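How to taste whisky at home without kidding yourself

17 Sep 2018

Most advice on tasting spirits comes from people who have already seen the label. I don't trust it, and I don't trust myself either, so this is the way I run a tasting at my kitchen table. You'll need three whiskies, a friend and a free evening.

Start with the glasses. A small wine glass that narrows at the top does the job. I've been told a proper nosing glass changes everything. I bought a set of Drendo ones and couldn't pick the difference, though they do wash up nicely.

Get your friend to pour while you're out of the room. Around 22 millilitres each is plenty. They write the names on paper, fold it and keep it. Leonora Dela Peña pours for me and has a good poker face, which helps.

Leave the glasses alone for ten minutes. Then smell each one with your mouth slightly open, and keep your nose above the rim. If all you get is alcohol, write down "alcohol". Don't go hunting for stewed quince because a brochure mentioned it.

Take a small sip and hold it. Write two or three words, then move on. Go through all three neat before adding water, a few drops at a time. Some people swear by a particular spring water. I use the tap.

Now rank them, and only then unfold the paper. Shuffle and do it again another night. If your order changes completely, your favourite may be a favourite in name only. Mine was a bottle from Tomorstead that cost me far too much, and it came last twice.

Matúš Kratochvíl reckons the palate needs 100 whiskies before its opinions count for anything. Maybe - but he also sells whisky.
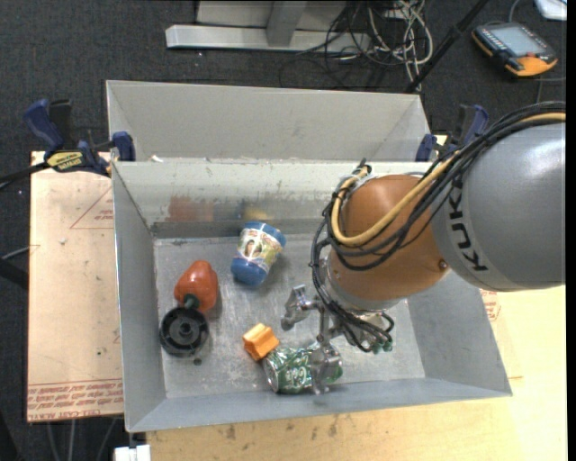
As for scores out of 100, skip them. I can't tell an 86 from an 88 and I doubt the critics can on a second go. First, second and third will do. Cork the bottles, drink some water and keep your notes somewhere you'll find them before you next go shopping.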